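How to Loosen Tight Calves at Home With a Massage Ball

I love teaching this one! Calves take a beating from stairs, running, long shifts and bad shoes, and most people never touch them until they cramp at 3 a.m. You can do the whole routine on your living room floor with one firm ball, and it's a great thing to learn before your next appointment with us at Harnano.

What you need

A lacrosse ball or a firm rubber massage ball (a tennis ball is fine if you're new to this, it just has more give)
A folded towel
A wall and a bit of floor
Bare legs or thin leggings, so you can feel what you're doing

Skip this routine if you have a swollen, red or unusually warm calf, a history of blood clots, or a fresh muscle tear. Call your doctor first in any of those cases. Go around varicose veins, never over them.

Step 1. Warm up

Walk around the house for a few minutes, then stand facing the wall and do slow heel raises until your calves feel awake. Cold muscles fight back!

Step 2. Find your starting spot

Sit on the floor with your legs out and the towel under your hips. Put the ball under one calf, a hand's width below the back of the knee. Stay off the soft hollow behind the knee itself, there are nerves and blood vessels in there that don't want a ball pushed into them.

Step 3. Sink and wait

Let the leg get heavy. Keep your hands behind you and breathe out slowly. On a scale of one to ten, you want a five, maybe a six. If you're holding your breath or making a face, lift some of the weight off with your hands.
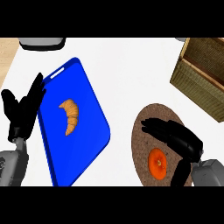
How long should I stay on one sore spot?
Thirty seconds to a minute is plenty. If it hasn't eased by then, move along and come back to it tomorrow.

Step 4. Add the ankle

Now the fun part. With the ball still in place, point your toes away, then pull them back toward your shin. Go slowly, five or six times. My colleague Laurențiu Cârstea has his runners draw circles with the big toe instead, and I've started stealing that for people who sit all day, because it gets the outside of the calf so nicely.

Step 5. Work your way down

Move the ball an inch or two toward the heel and repeat. Stop where the muscle thins out into the Achilles tendon. Then roll your leg slightly in, do another pass, roll it slightly out, and do one more. Switch legs.

Step 6. Finish at the wall

Hands on the wall, one foot back, heel down, knee straight. Hold for 30 seconds. Then bend the back knee a little and hold again, which reaches the deeper muscle underneath.

Every other day works well for most people. Mild tenderness the next morning is normal, but bruising means you pressed too hard, so go back to the tennis ball for a week.

Jong-dae Ahn
Updated Jan 25, 2022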